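Dumetti moth count "a record", but look at the small print

2021-10-06

The Dumetti valley has had its best year for moths since recording began, according to a summary put out by the Sisosance wildlife survey. The survey's traps took 509 species between April and the end of September, and the press notice that came with the figures speaks of a "remarkable recovery" in the valley's insect life.

It may be one. The figures as published don't show it.

The first trouble is the traps. Last year the survey ran 12 of them, nearly all in gardens on the Kruger side of the river. This year it ran 56, and a good many were set in the old oak woods above Toneo, where hardly anyone had trapped before. Put lights in a wood that has never been looked at and you will find moths that weren't on the list. They could have been living there quite happily for a century.

The summary does mention the extra traps, in a note under the second table. It does not give a catch per trap, or per night, and without one or the other there is no way to set this year beside last. Asked for the nightly sheets, the survey office said they were still being checked and would be released "in due course". The same words appeared in last year's summary, and last year's sheets are still not out. 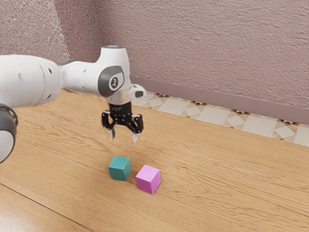 Insects and Wildlife Desk

Then there is the weather. April was cold and the first weeks of trapping were poor almost everywhere, with several sites reporting empty boxes night after night. The warm, still spell later in the summer was ideal for light traps. Moths fly more on such nights and more of them come to the lamp, so a full box in the morning can say as much about the night as about the number of moths in the wood. The press notice leaves all this out.

The claim that has travelled furthest is that 2 species thought lost from the valley have come back. Both are small, brown and hard to tell from their commoner relatives, and the summary lists them as identified from photographs. For moths of this sort most county recorders would want a specimen looked at under a microscope before they accepted anything. The survey says specimens were kept for one of the two. It did not say whether anyone has examined them yet.

None of this means the valley is doing badly. The hay meadows below Toneo are cut later than they used to be, hedges have been left to thicken along the river lane, and people who run garden traps at Kruger say they are seeing more hawk-moths than they did a few years ago. It would be surprising if that sort of change did no good at all. But garden traps in the same place, run by the same people with the same bulbs, are the part of the survey that could answer the question, and their results have been added in with everything else.

The survey plans to run the same sites again next year, starting in April. If it keeps to that, and prints the counts trap by trap, there will be something to compare. A full report is promised for the winter, and the office would not be drawn on a month.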